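Plastic dishes and the top rack
Kitchen Talk > Cleaning and Storage

dstrobel
Looking for opinions before I spend money. We have a set of plastic mugs and plates from Zivham, bought last July. The page for them says top rack only. My wife runs them on the bottom with everything else, and after a few months the plates smell like dish soap when you put warm food on them. The mugs seem fine. Is it the rack or the detergent?
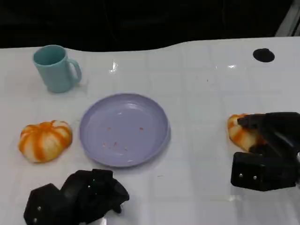 Issue 14

Somebody at work told me there was a piece about this in Bite, the little co-op newsletter, and that they blamed rinse aid. I haven't found the article online. If anyone has it, please post what it says.
Dirk Strobel

gukgate_annie
I have that one. It's half a page. They say plastic holds on to the scent in detergent and rinse aid, and to switch to unscented for a month before throwing anything out. Nothing about racks.

potlid
It's the rack. The heating element on most older machines is at the bottom and plastic down there gets a lot hotter. I lost two lids that way. They warped enough that they never closed again.

gukgate_annie
Warping and smelling are different problems though. He didn't say they warped.

potlid
Heat opens up the surface and then the soap gets in. Same cause.

marlow77
I don't buy that. I've run plastic on the bottom for years in a machine with no exposed element, and never had a smell until I changed to the scented pods. Went back to plain powder and it was gone after a couple of weeks. Check what kind of machine you have first.

dstrobel
It's an older one and yes, there's an element you can see in the bottom. We use pods, lemon. Heated dry is always on.

marlow77
Then turn off heated dry and get plain powder. Costs you nothing to try.

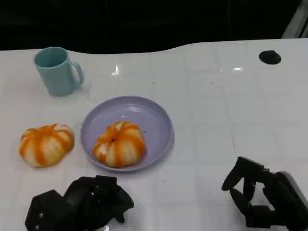

I'd also soak the plates overnight in water with baking soda. Use a couple of spoonfuls in a full sink. Rinse them by hand the next morning and smell them before they go back in the machine, so you know where you're starting from.

potlid
Baking soda did nothing for me. White vinegar worked better.

teakettle_r
Don't do both at once, they cancel out. I'd do the vinegar on one plate and the soda on another and see.

Also, if you end up replacing them, the restaurant supply place in Surnulby sells plain stoneware by the box. Heavy, but it goes anywhere in the machine.

dstrobel
We went to plastic to get away from heavy. My mother lives with us and her hands are bad.

teakettle_r
Understood. Then I'd try the powder.

dstrobel
Update. Three weeks with plain powder, heated dry off, still on the bottom rack. Smell is mostly gone from the plates. One of them still has it a little. I'm moving them to the top now anyway.

potlid
Which means you won't know which one fixed it.

dstrobel
I can live with that.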